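Stain around the tub drain, and am I scrubbing too hard?

aisling_dunne
Hi all, long-time reader, first-time poster! We moved into this place in February and I've been slowly making friends with the bathroom (it's a white tub, tiles everywhere, you know the type). The tub itself comes up lovely with dish soap and a soft sponge, but there's a brownish ring around the drain that I've been at for 3 weekends now. I've tried baking soda, then vinegar, then both together, which was fun to watch and did nothing. Any ideas before I start using something stronger?

Okoro29
Welcome! Baking soda and vinegar together mostly cancel each other out, so don't feel bad. My guess is mineral or rust. Lay a paper towel soaked in lemon juice over it, leave it 20 minutes, then go around with an old toothbrush.

basgate_bill
I'd skip the lemon. If that tub is enamel, acid will dull it over time and then it grabs dirt worse than before. Ask me how I know. Mild cream cleaner, soft cloth, patience.

Okoro29
Bill, it's lemon juice for 20 minutes, she isn't pickling the thing! I've done mine that way for years and it still shines.

basgate_bill
And mine doesn't, so there we are. At least find out what the tub is made of first. Hold a magnet to the side of the basin. If it sticks, it's steel or iron under there, and I'd stay away from acids.

aisling_dunne
Oh, the magnet is a great idea, thank you both (and please don't fall out over my drain!).
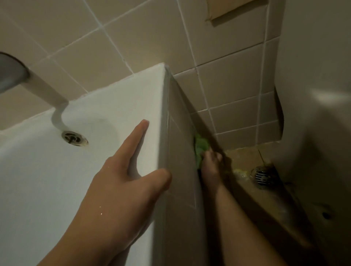 I did the magnet test with one off the fridge and it stuck, so Bill wins this round and I'm going with the cream cleaner. My other question, while I have you, is the grout. It's white between beige square tiles and I'd love to keep it that way. Do you all seal yours?

ranari
Yes, seal it, but let it dry out properly first. And get a narrow brush for the spot where the tub side meets the wall, mine collects fluff like you wouldn't believe.

Okoro29
I never seal. Wipe down after each shower and you're fine. Good luck with the ring, Aisling, and let us know how the cream cleaner goes!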